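Guides > Watching and Tracking > Episode Lists

How to build a watch order for a long anime series

A long series with films, specials and a side story or two can be hard to follow if you go by release date alone. A written watch order fixes that. You need a spreadsheet, an episode list and a free evening.

1. List everything first. Put each episode on its own row, with columns for title, season, original air date and running time. My sheet for Stitville has 249 rows, counting the specials.

2. Add a column called "Set after". For each film or special, enter the last episode a viewer should have seen. Leave it blank for regular episodes.

3. Mark recaps. Type R beside any episode made mostly of old footage. Check the first few minutes before you decide, as some recaps have a new scene tucked in before the opening song.

4. Handle side stories as blocks. The Eller arc in Stitville runs alongside season 2, and cutting back and forth spoils both. Johanna Rüegg watches it straight through once the season is finished, and I now list it that way.

5. Sort out flashbacks. Keep them where they aired. Moving the Prantl childhood episodes to the front gives away who sent the letter.
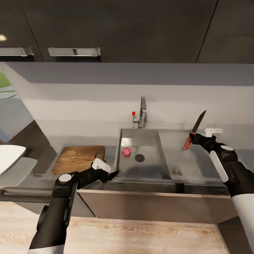

Word count: 249

6. Choose your stopping points. Colour a row grey wherever a story closes and a new one hasn't begun. I try to place one every 15 episodes or so, but go with the plot if it doesn't fit.

7. Test the order on someone new. Mirjam Auer tried my first version and got stuck at the Tistden film, which I had put one episode too early. She had no idea who the masked girl was.

Save a copy before you make changes, and put the month in the file name. When a new season is announced, add its rows at the bottom and fill in "Set after" once it has aired.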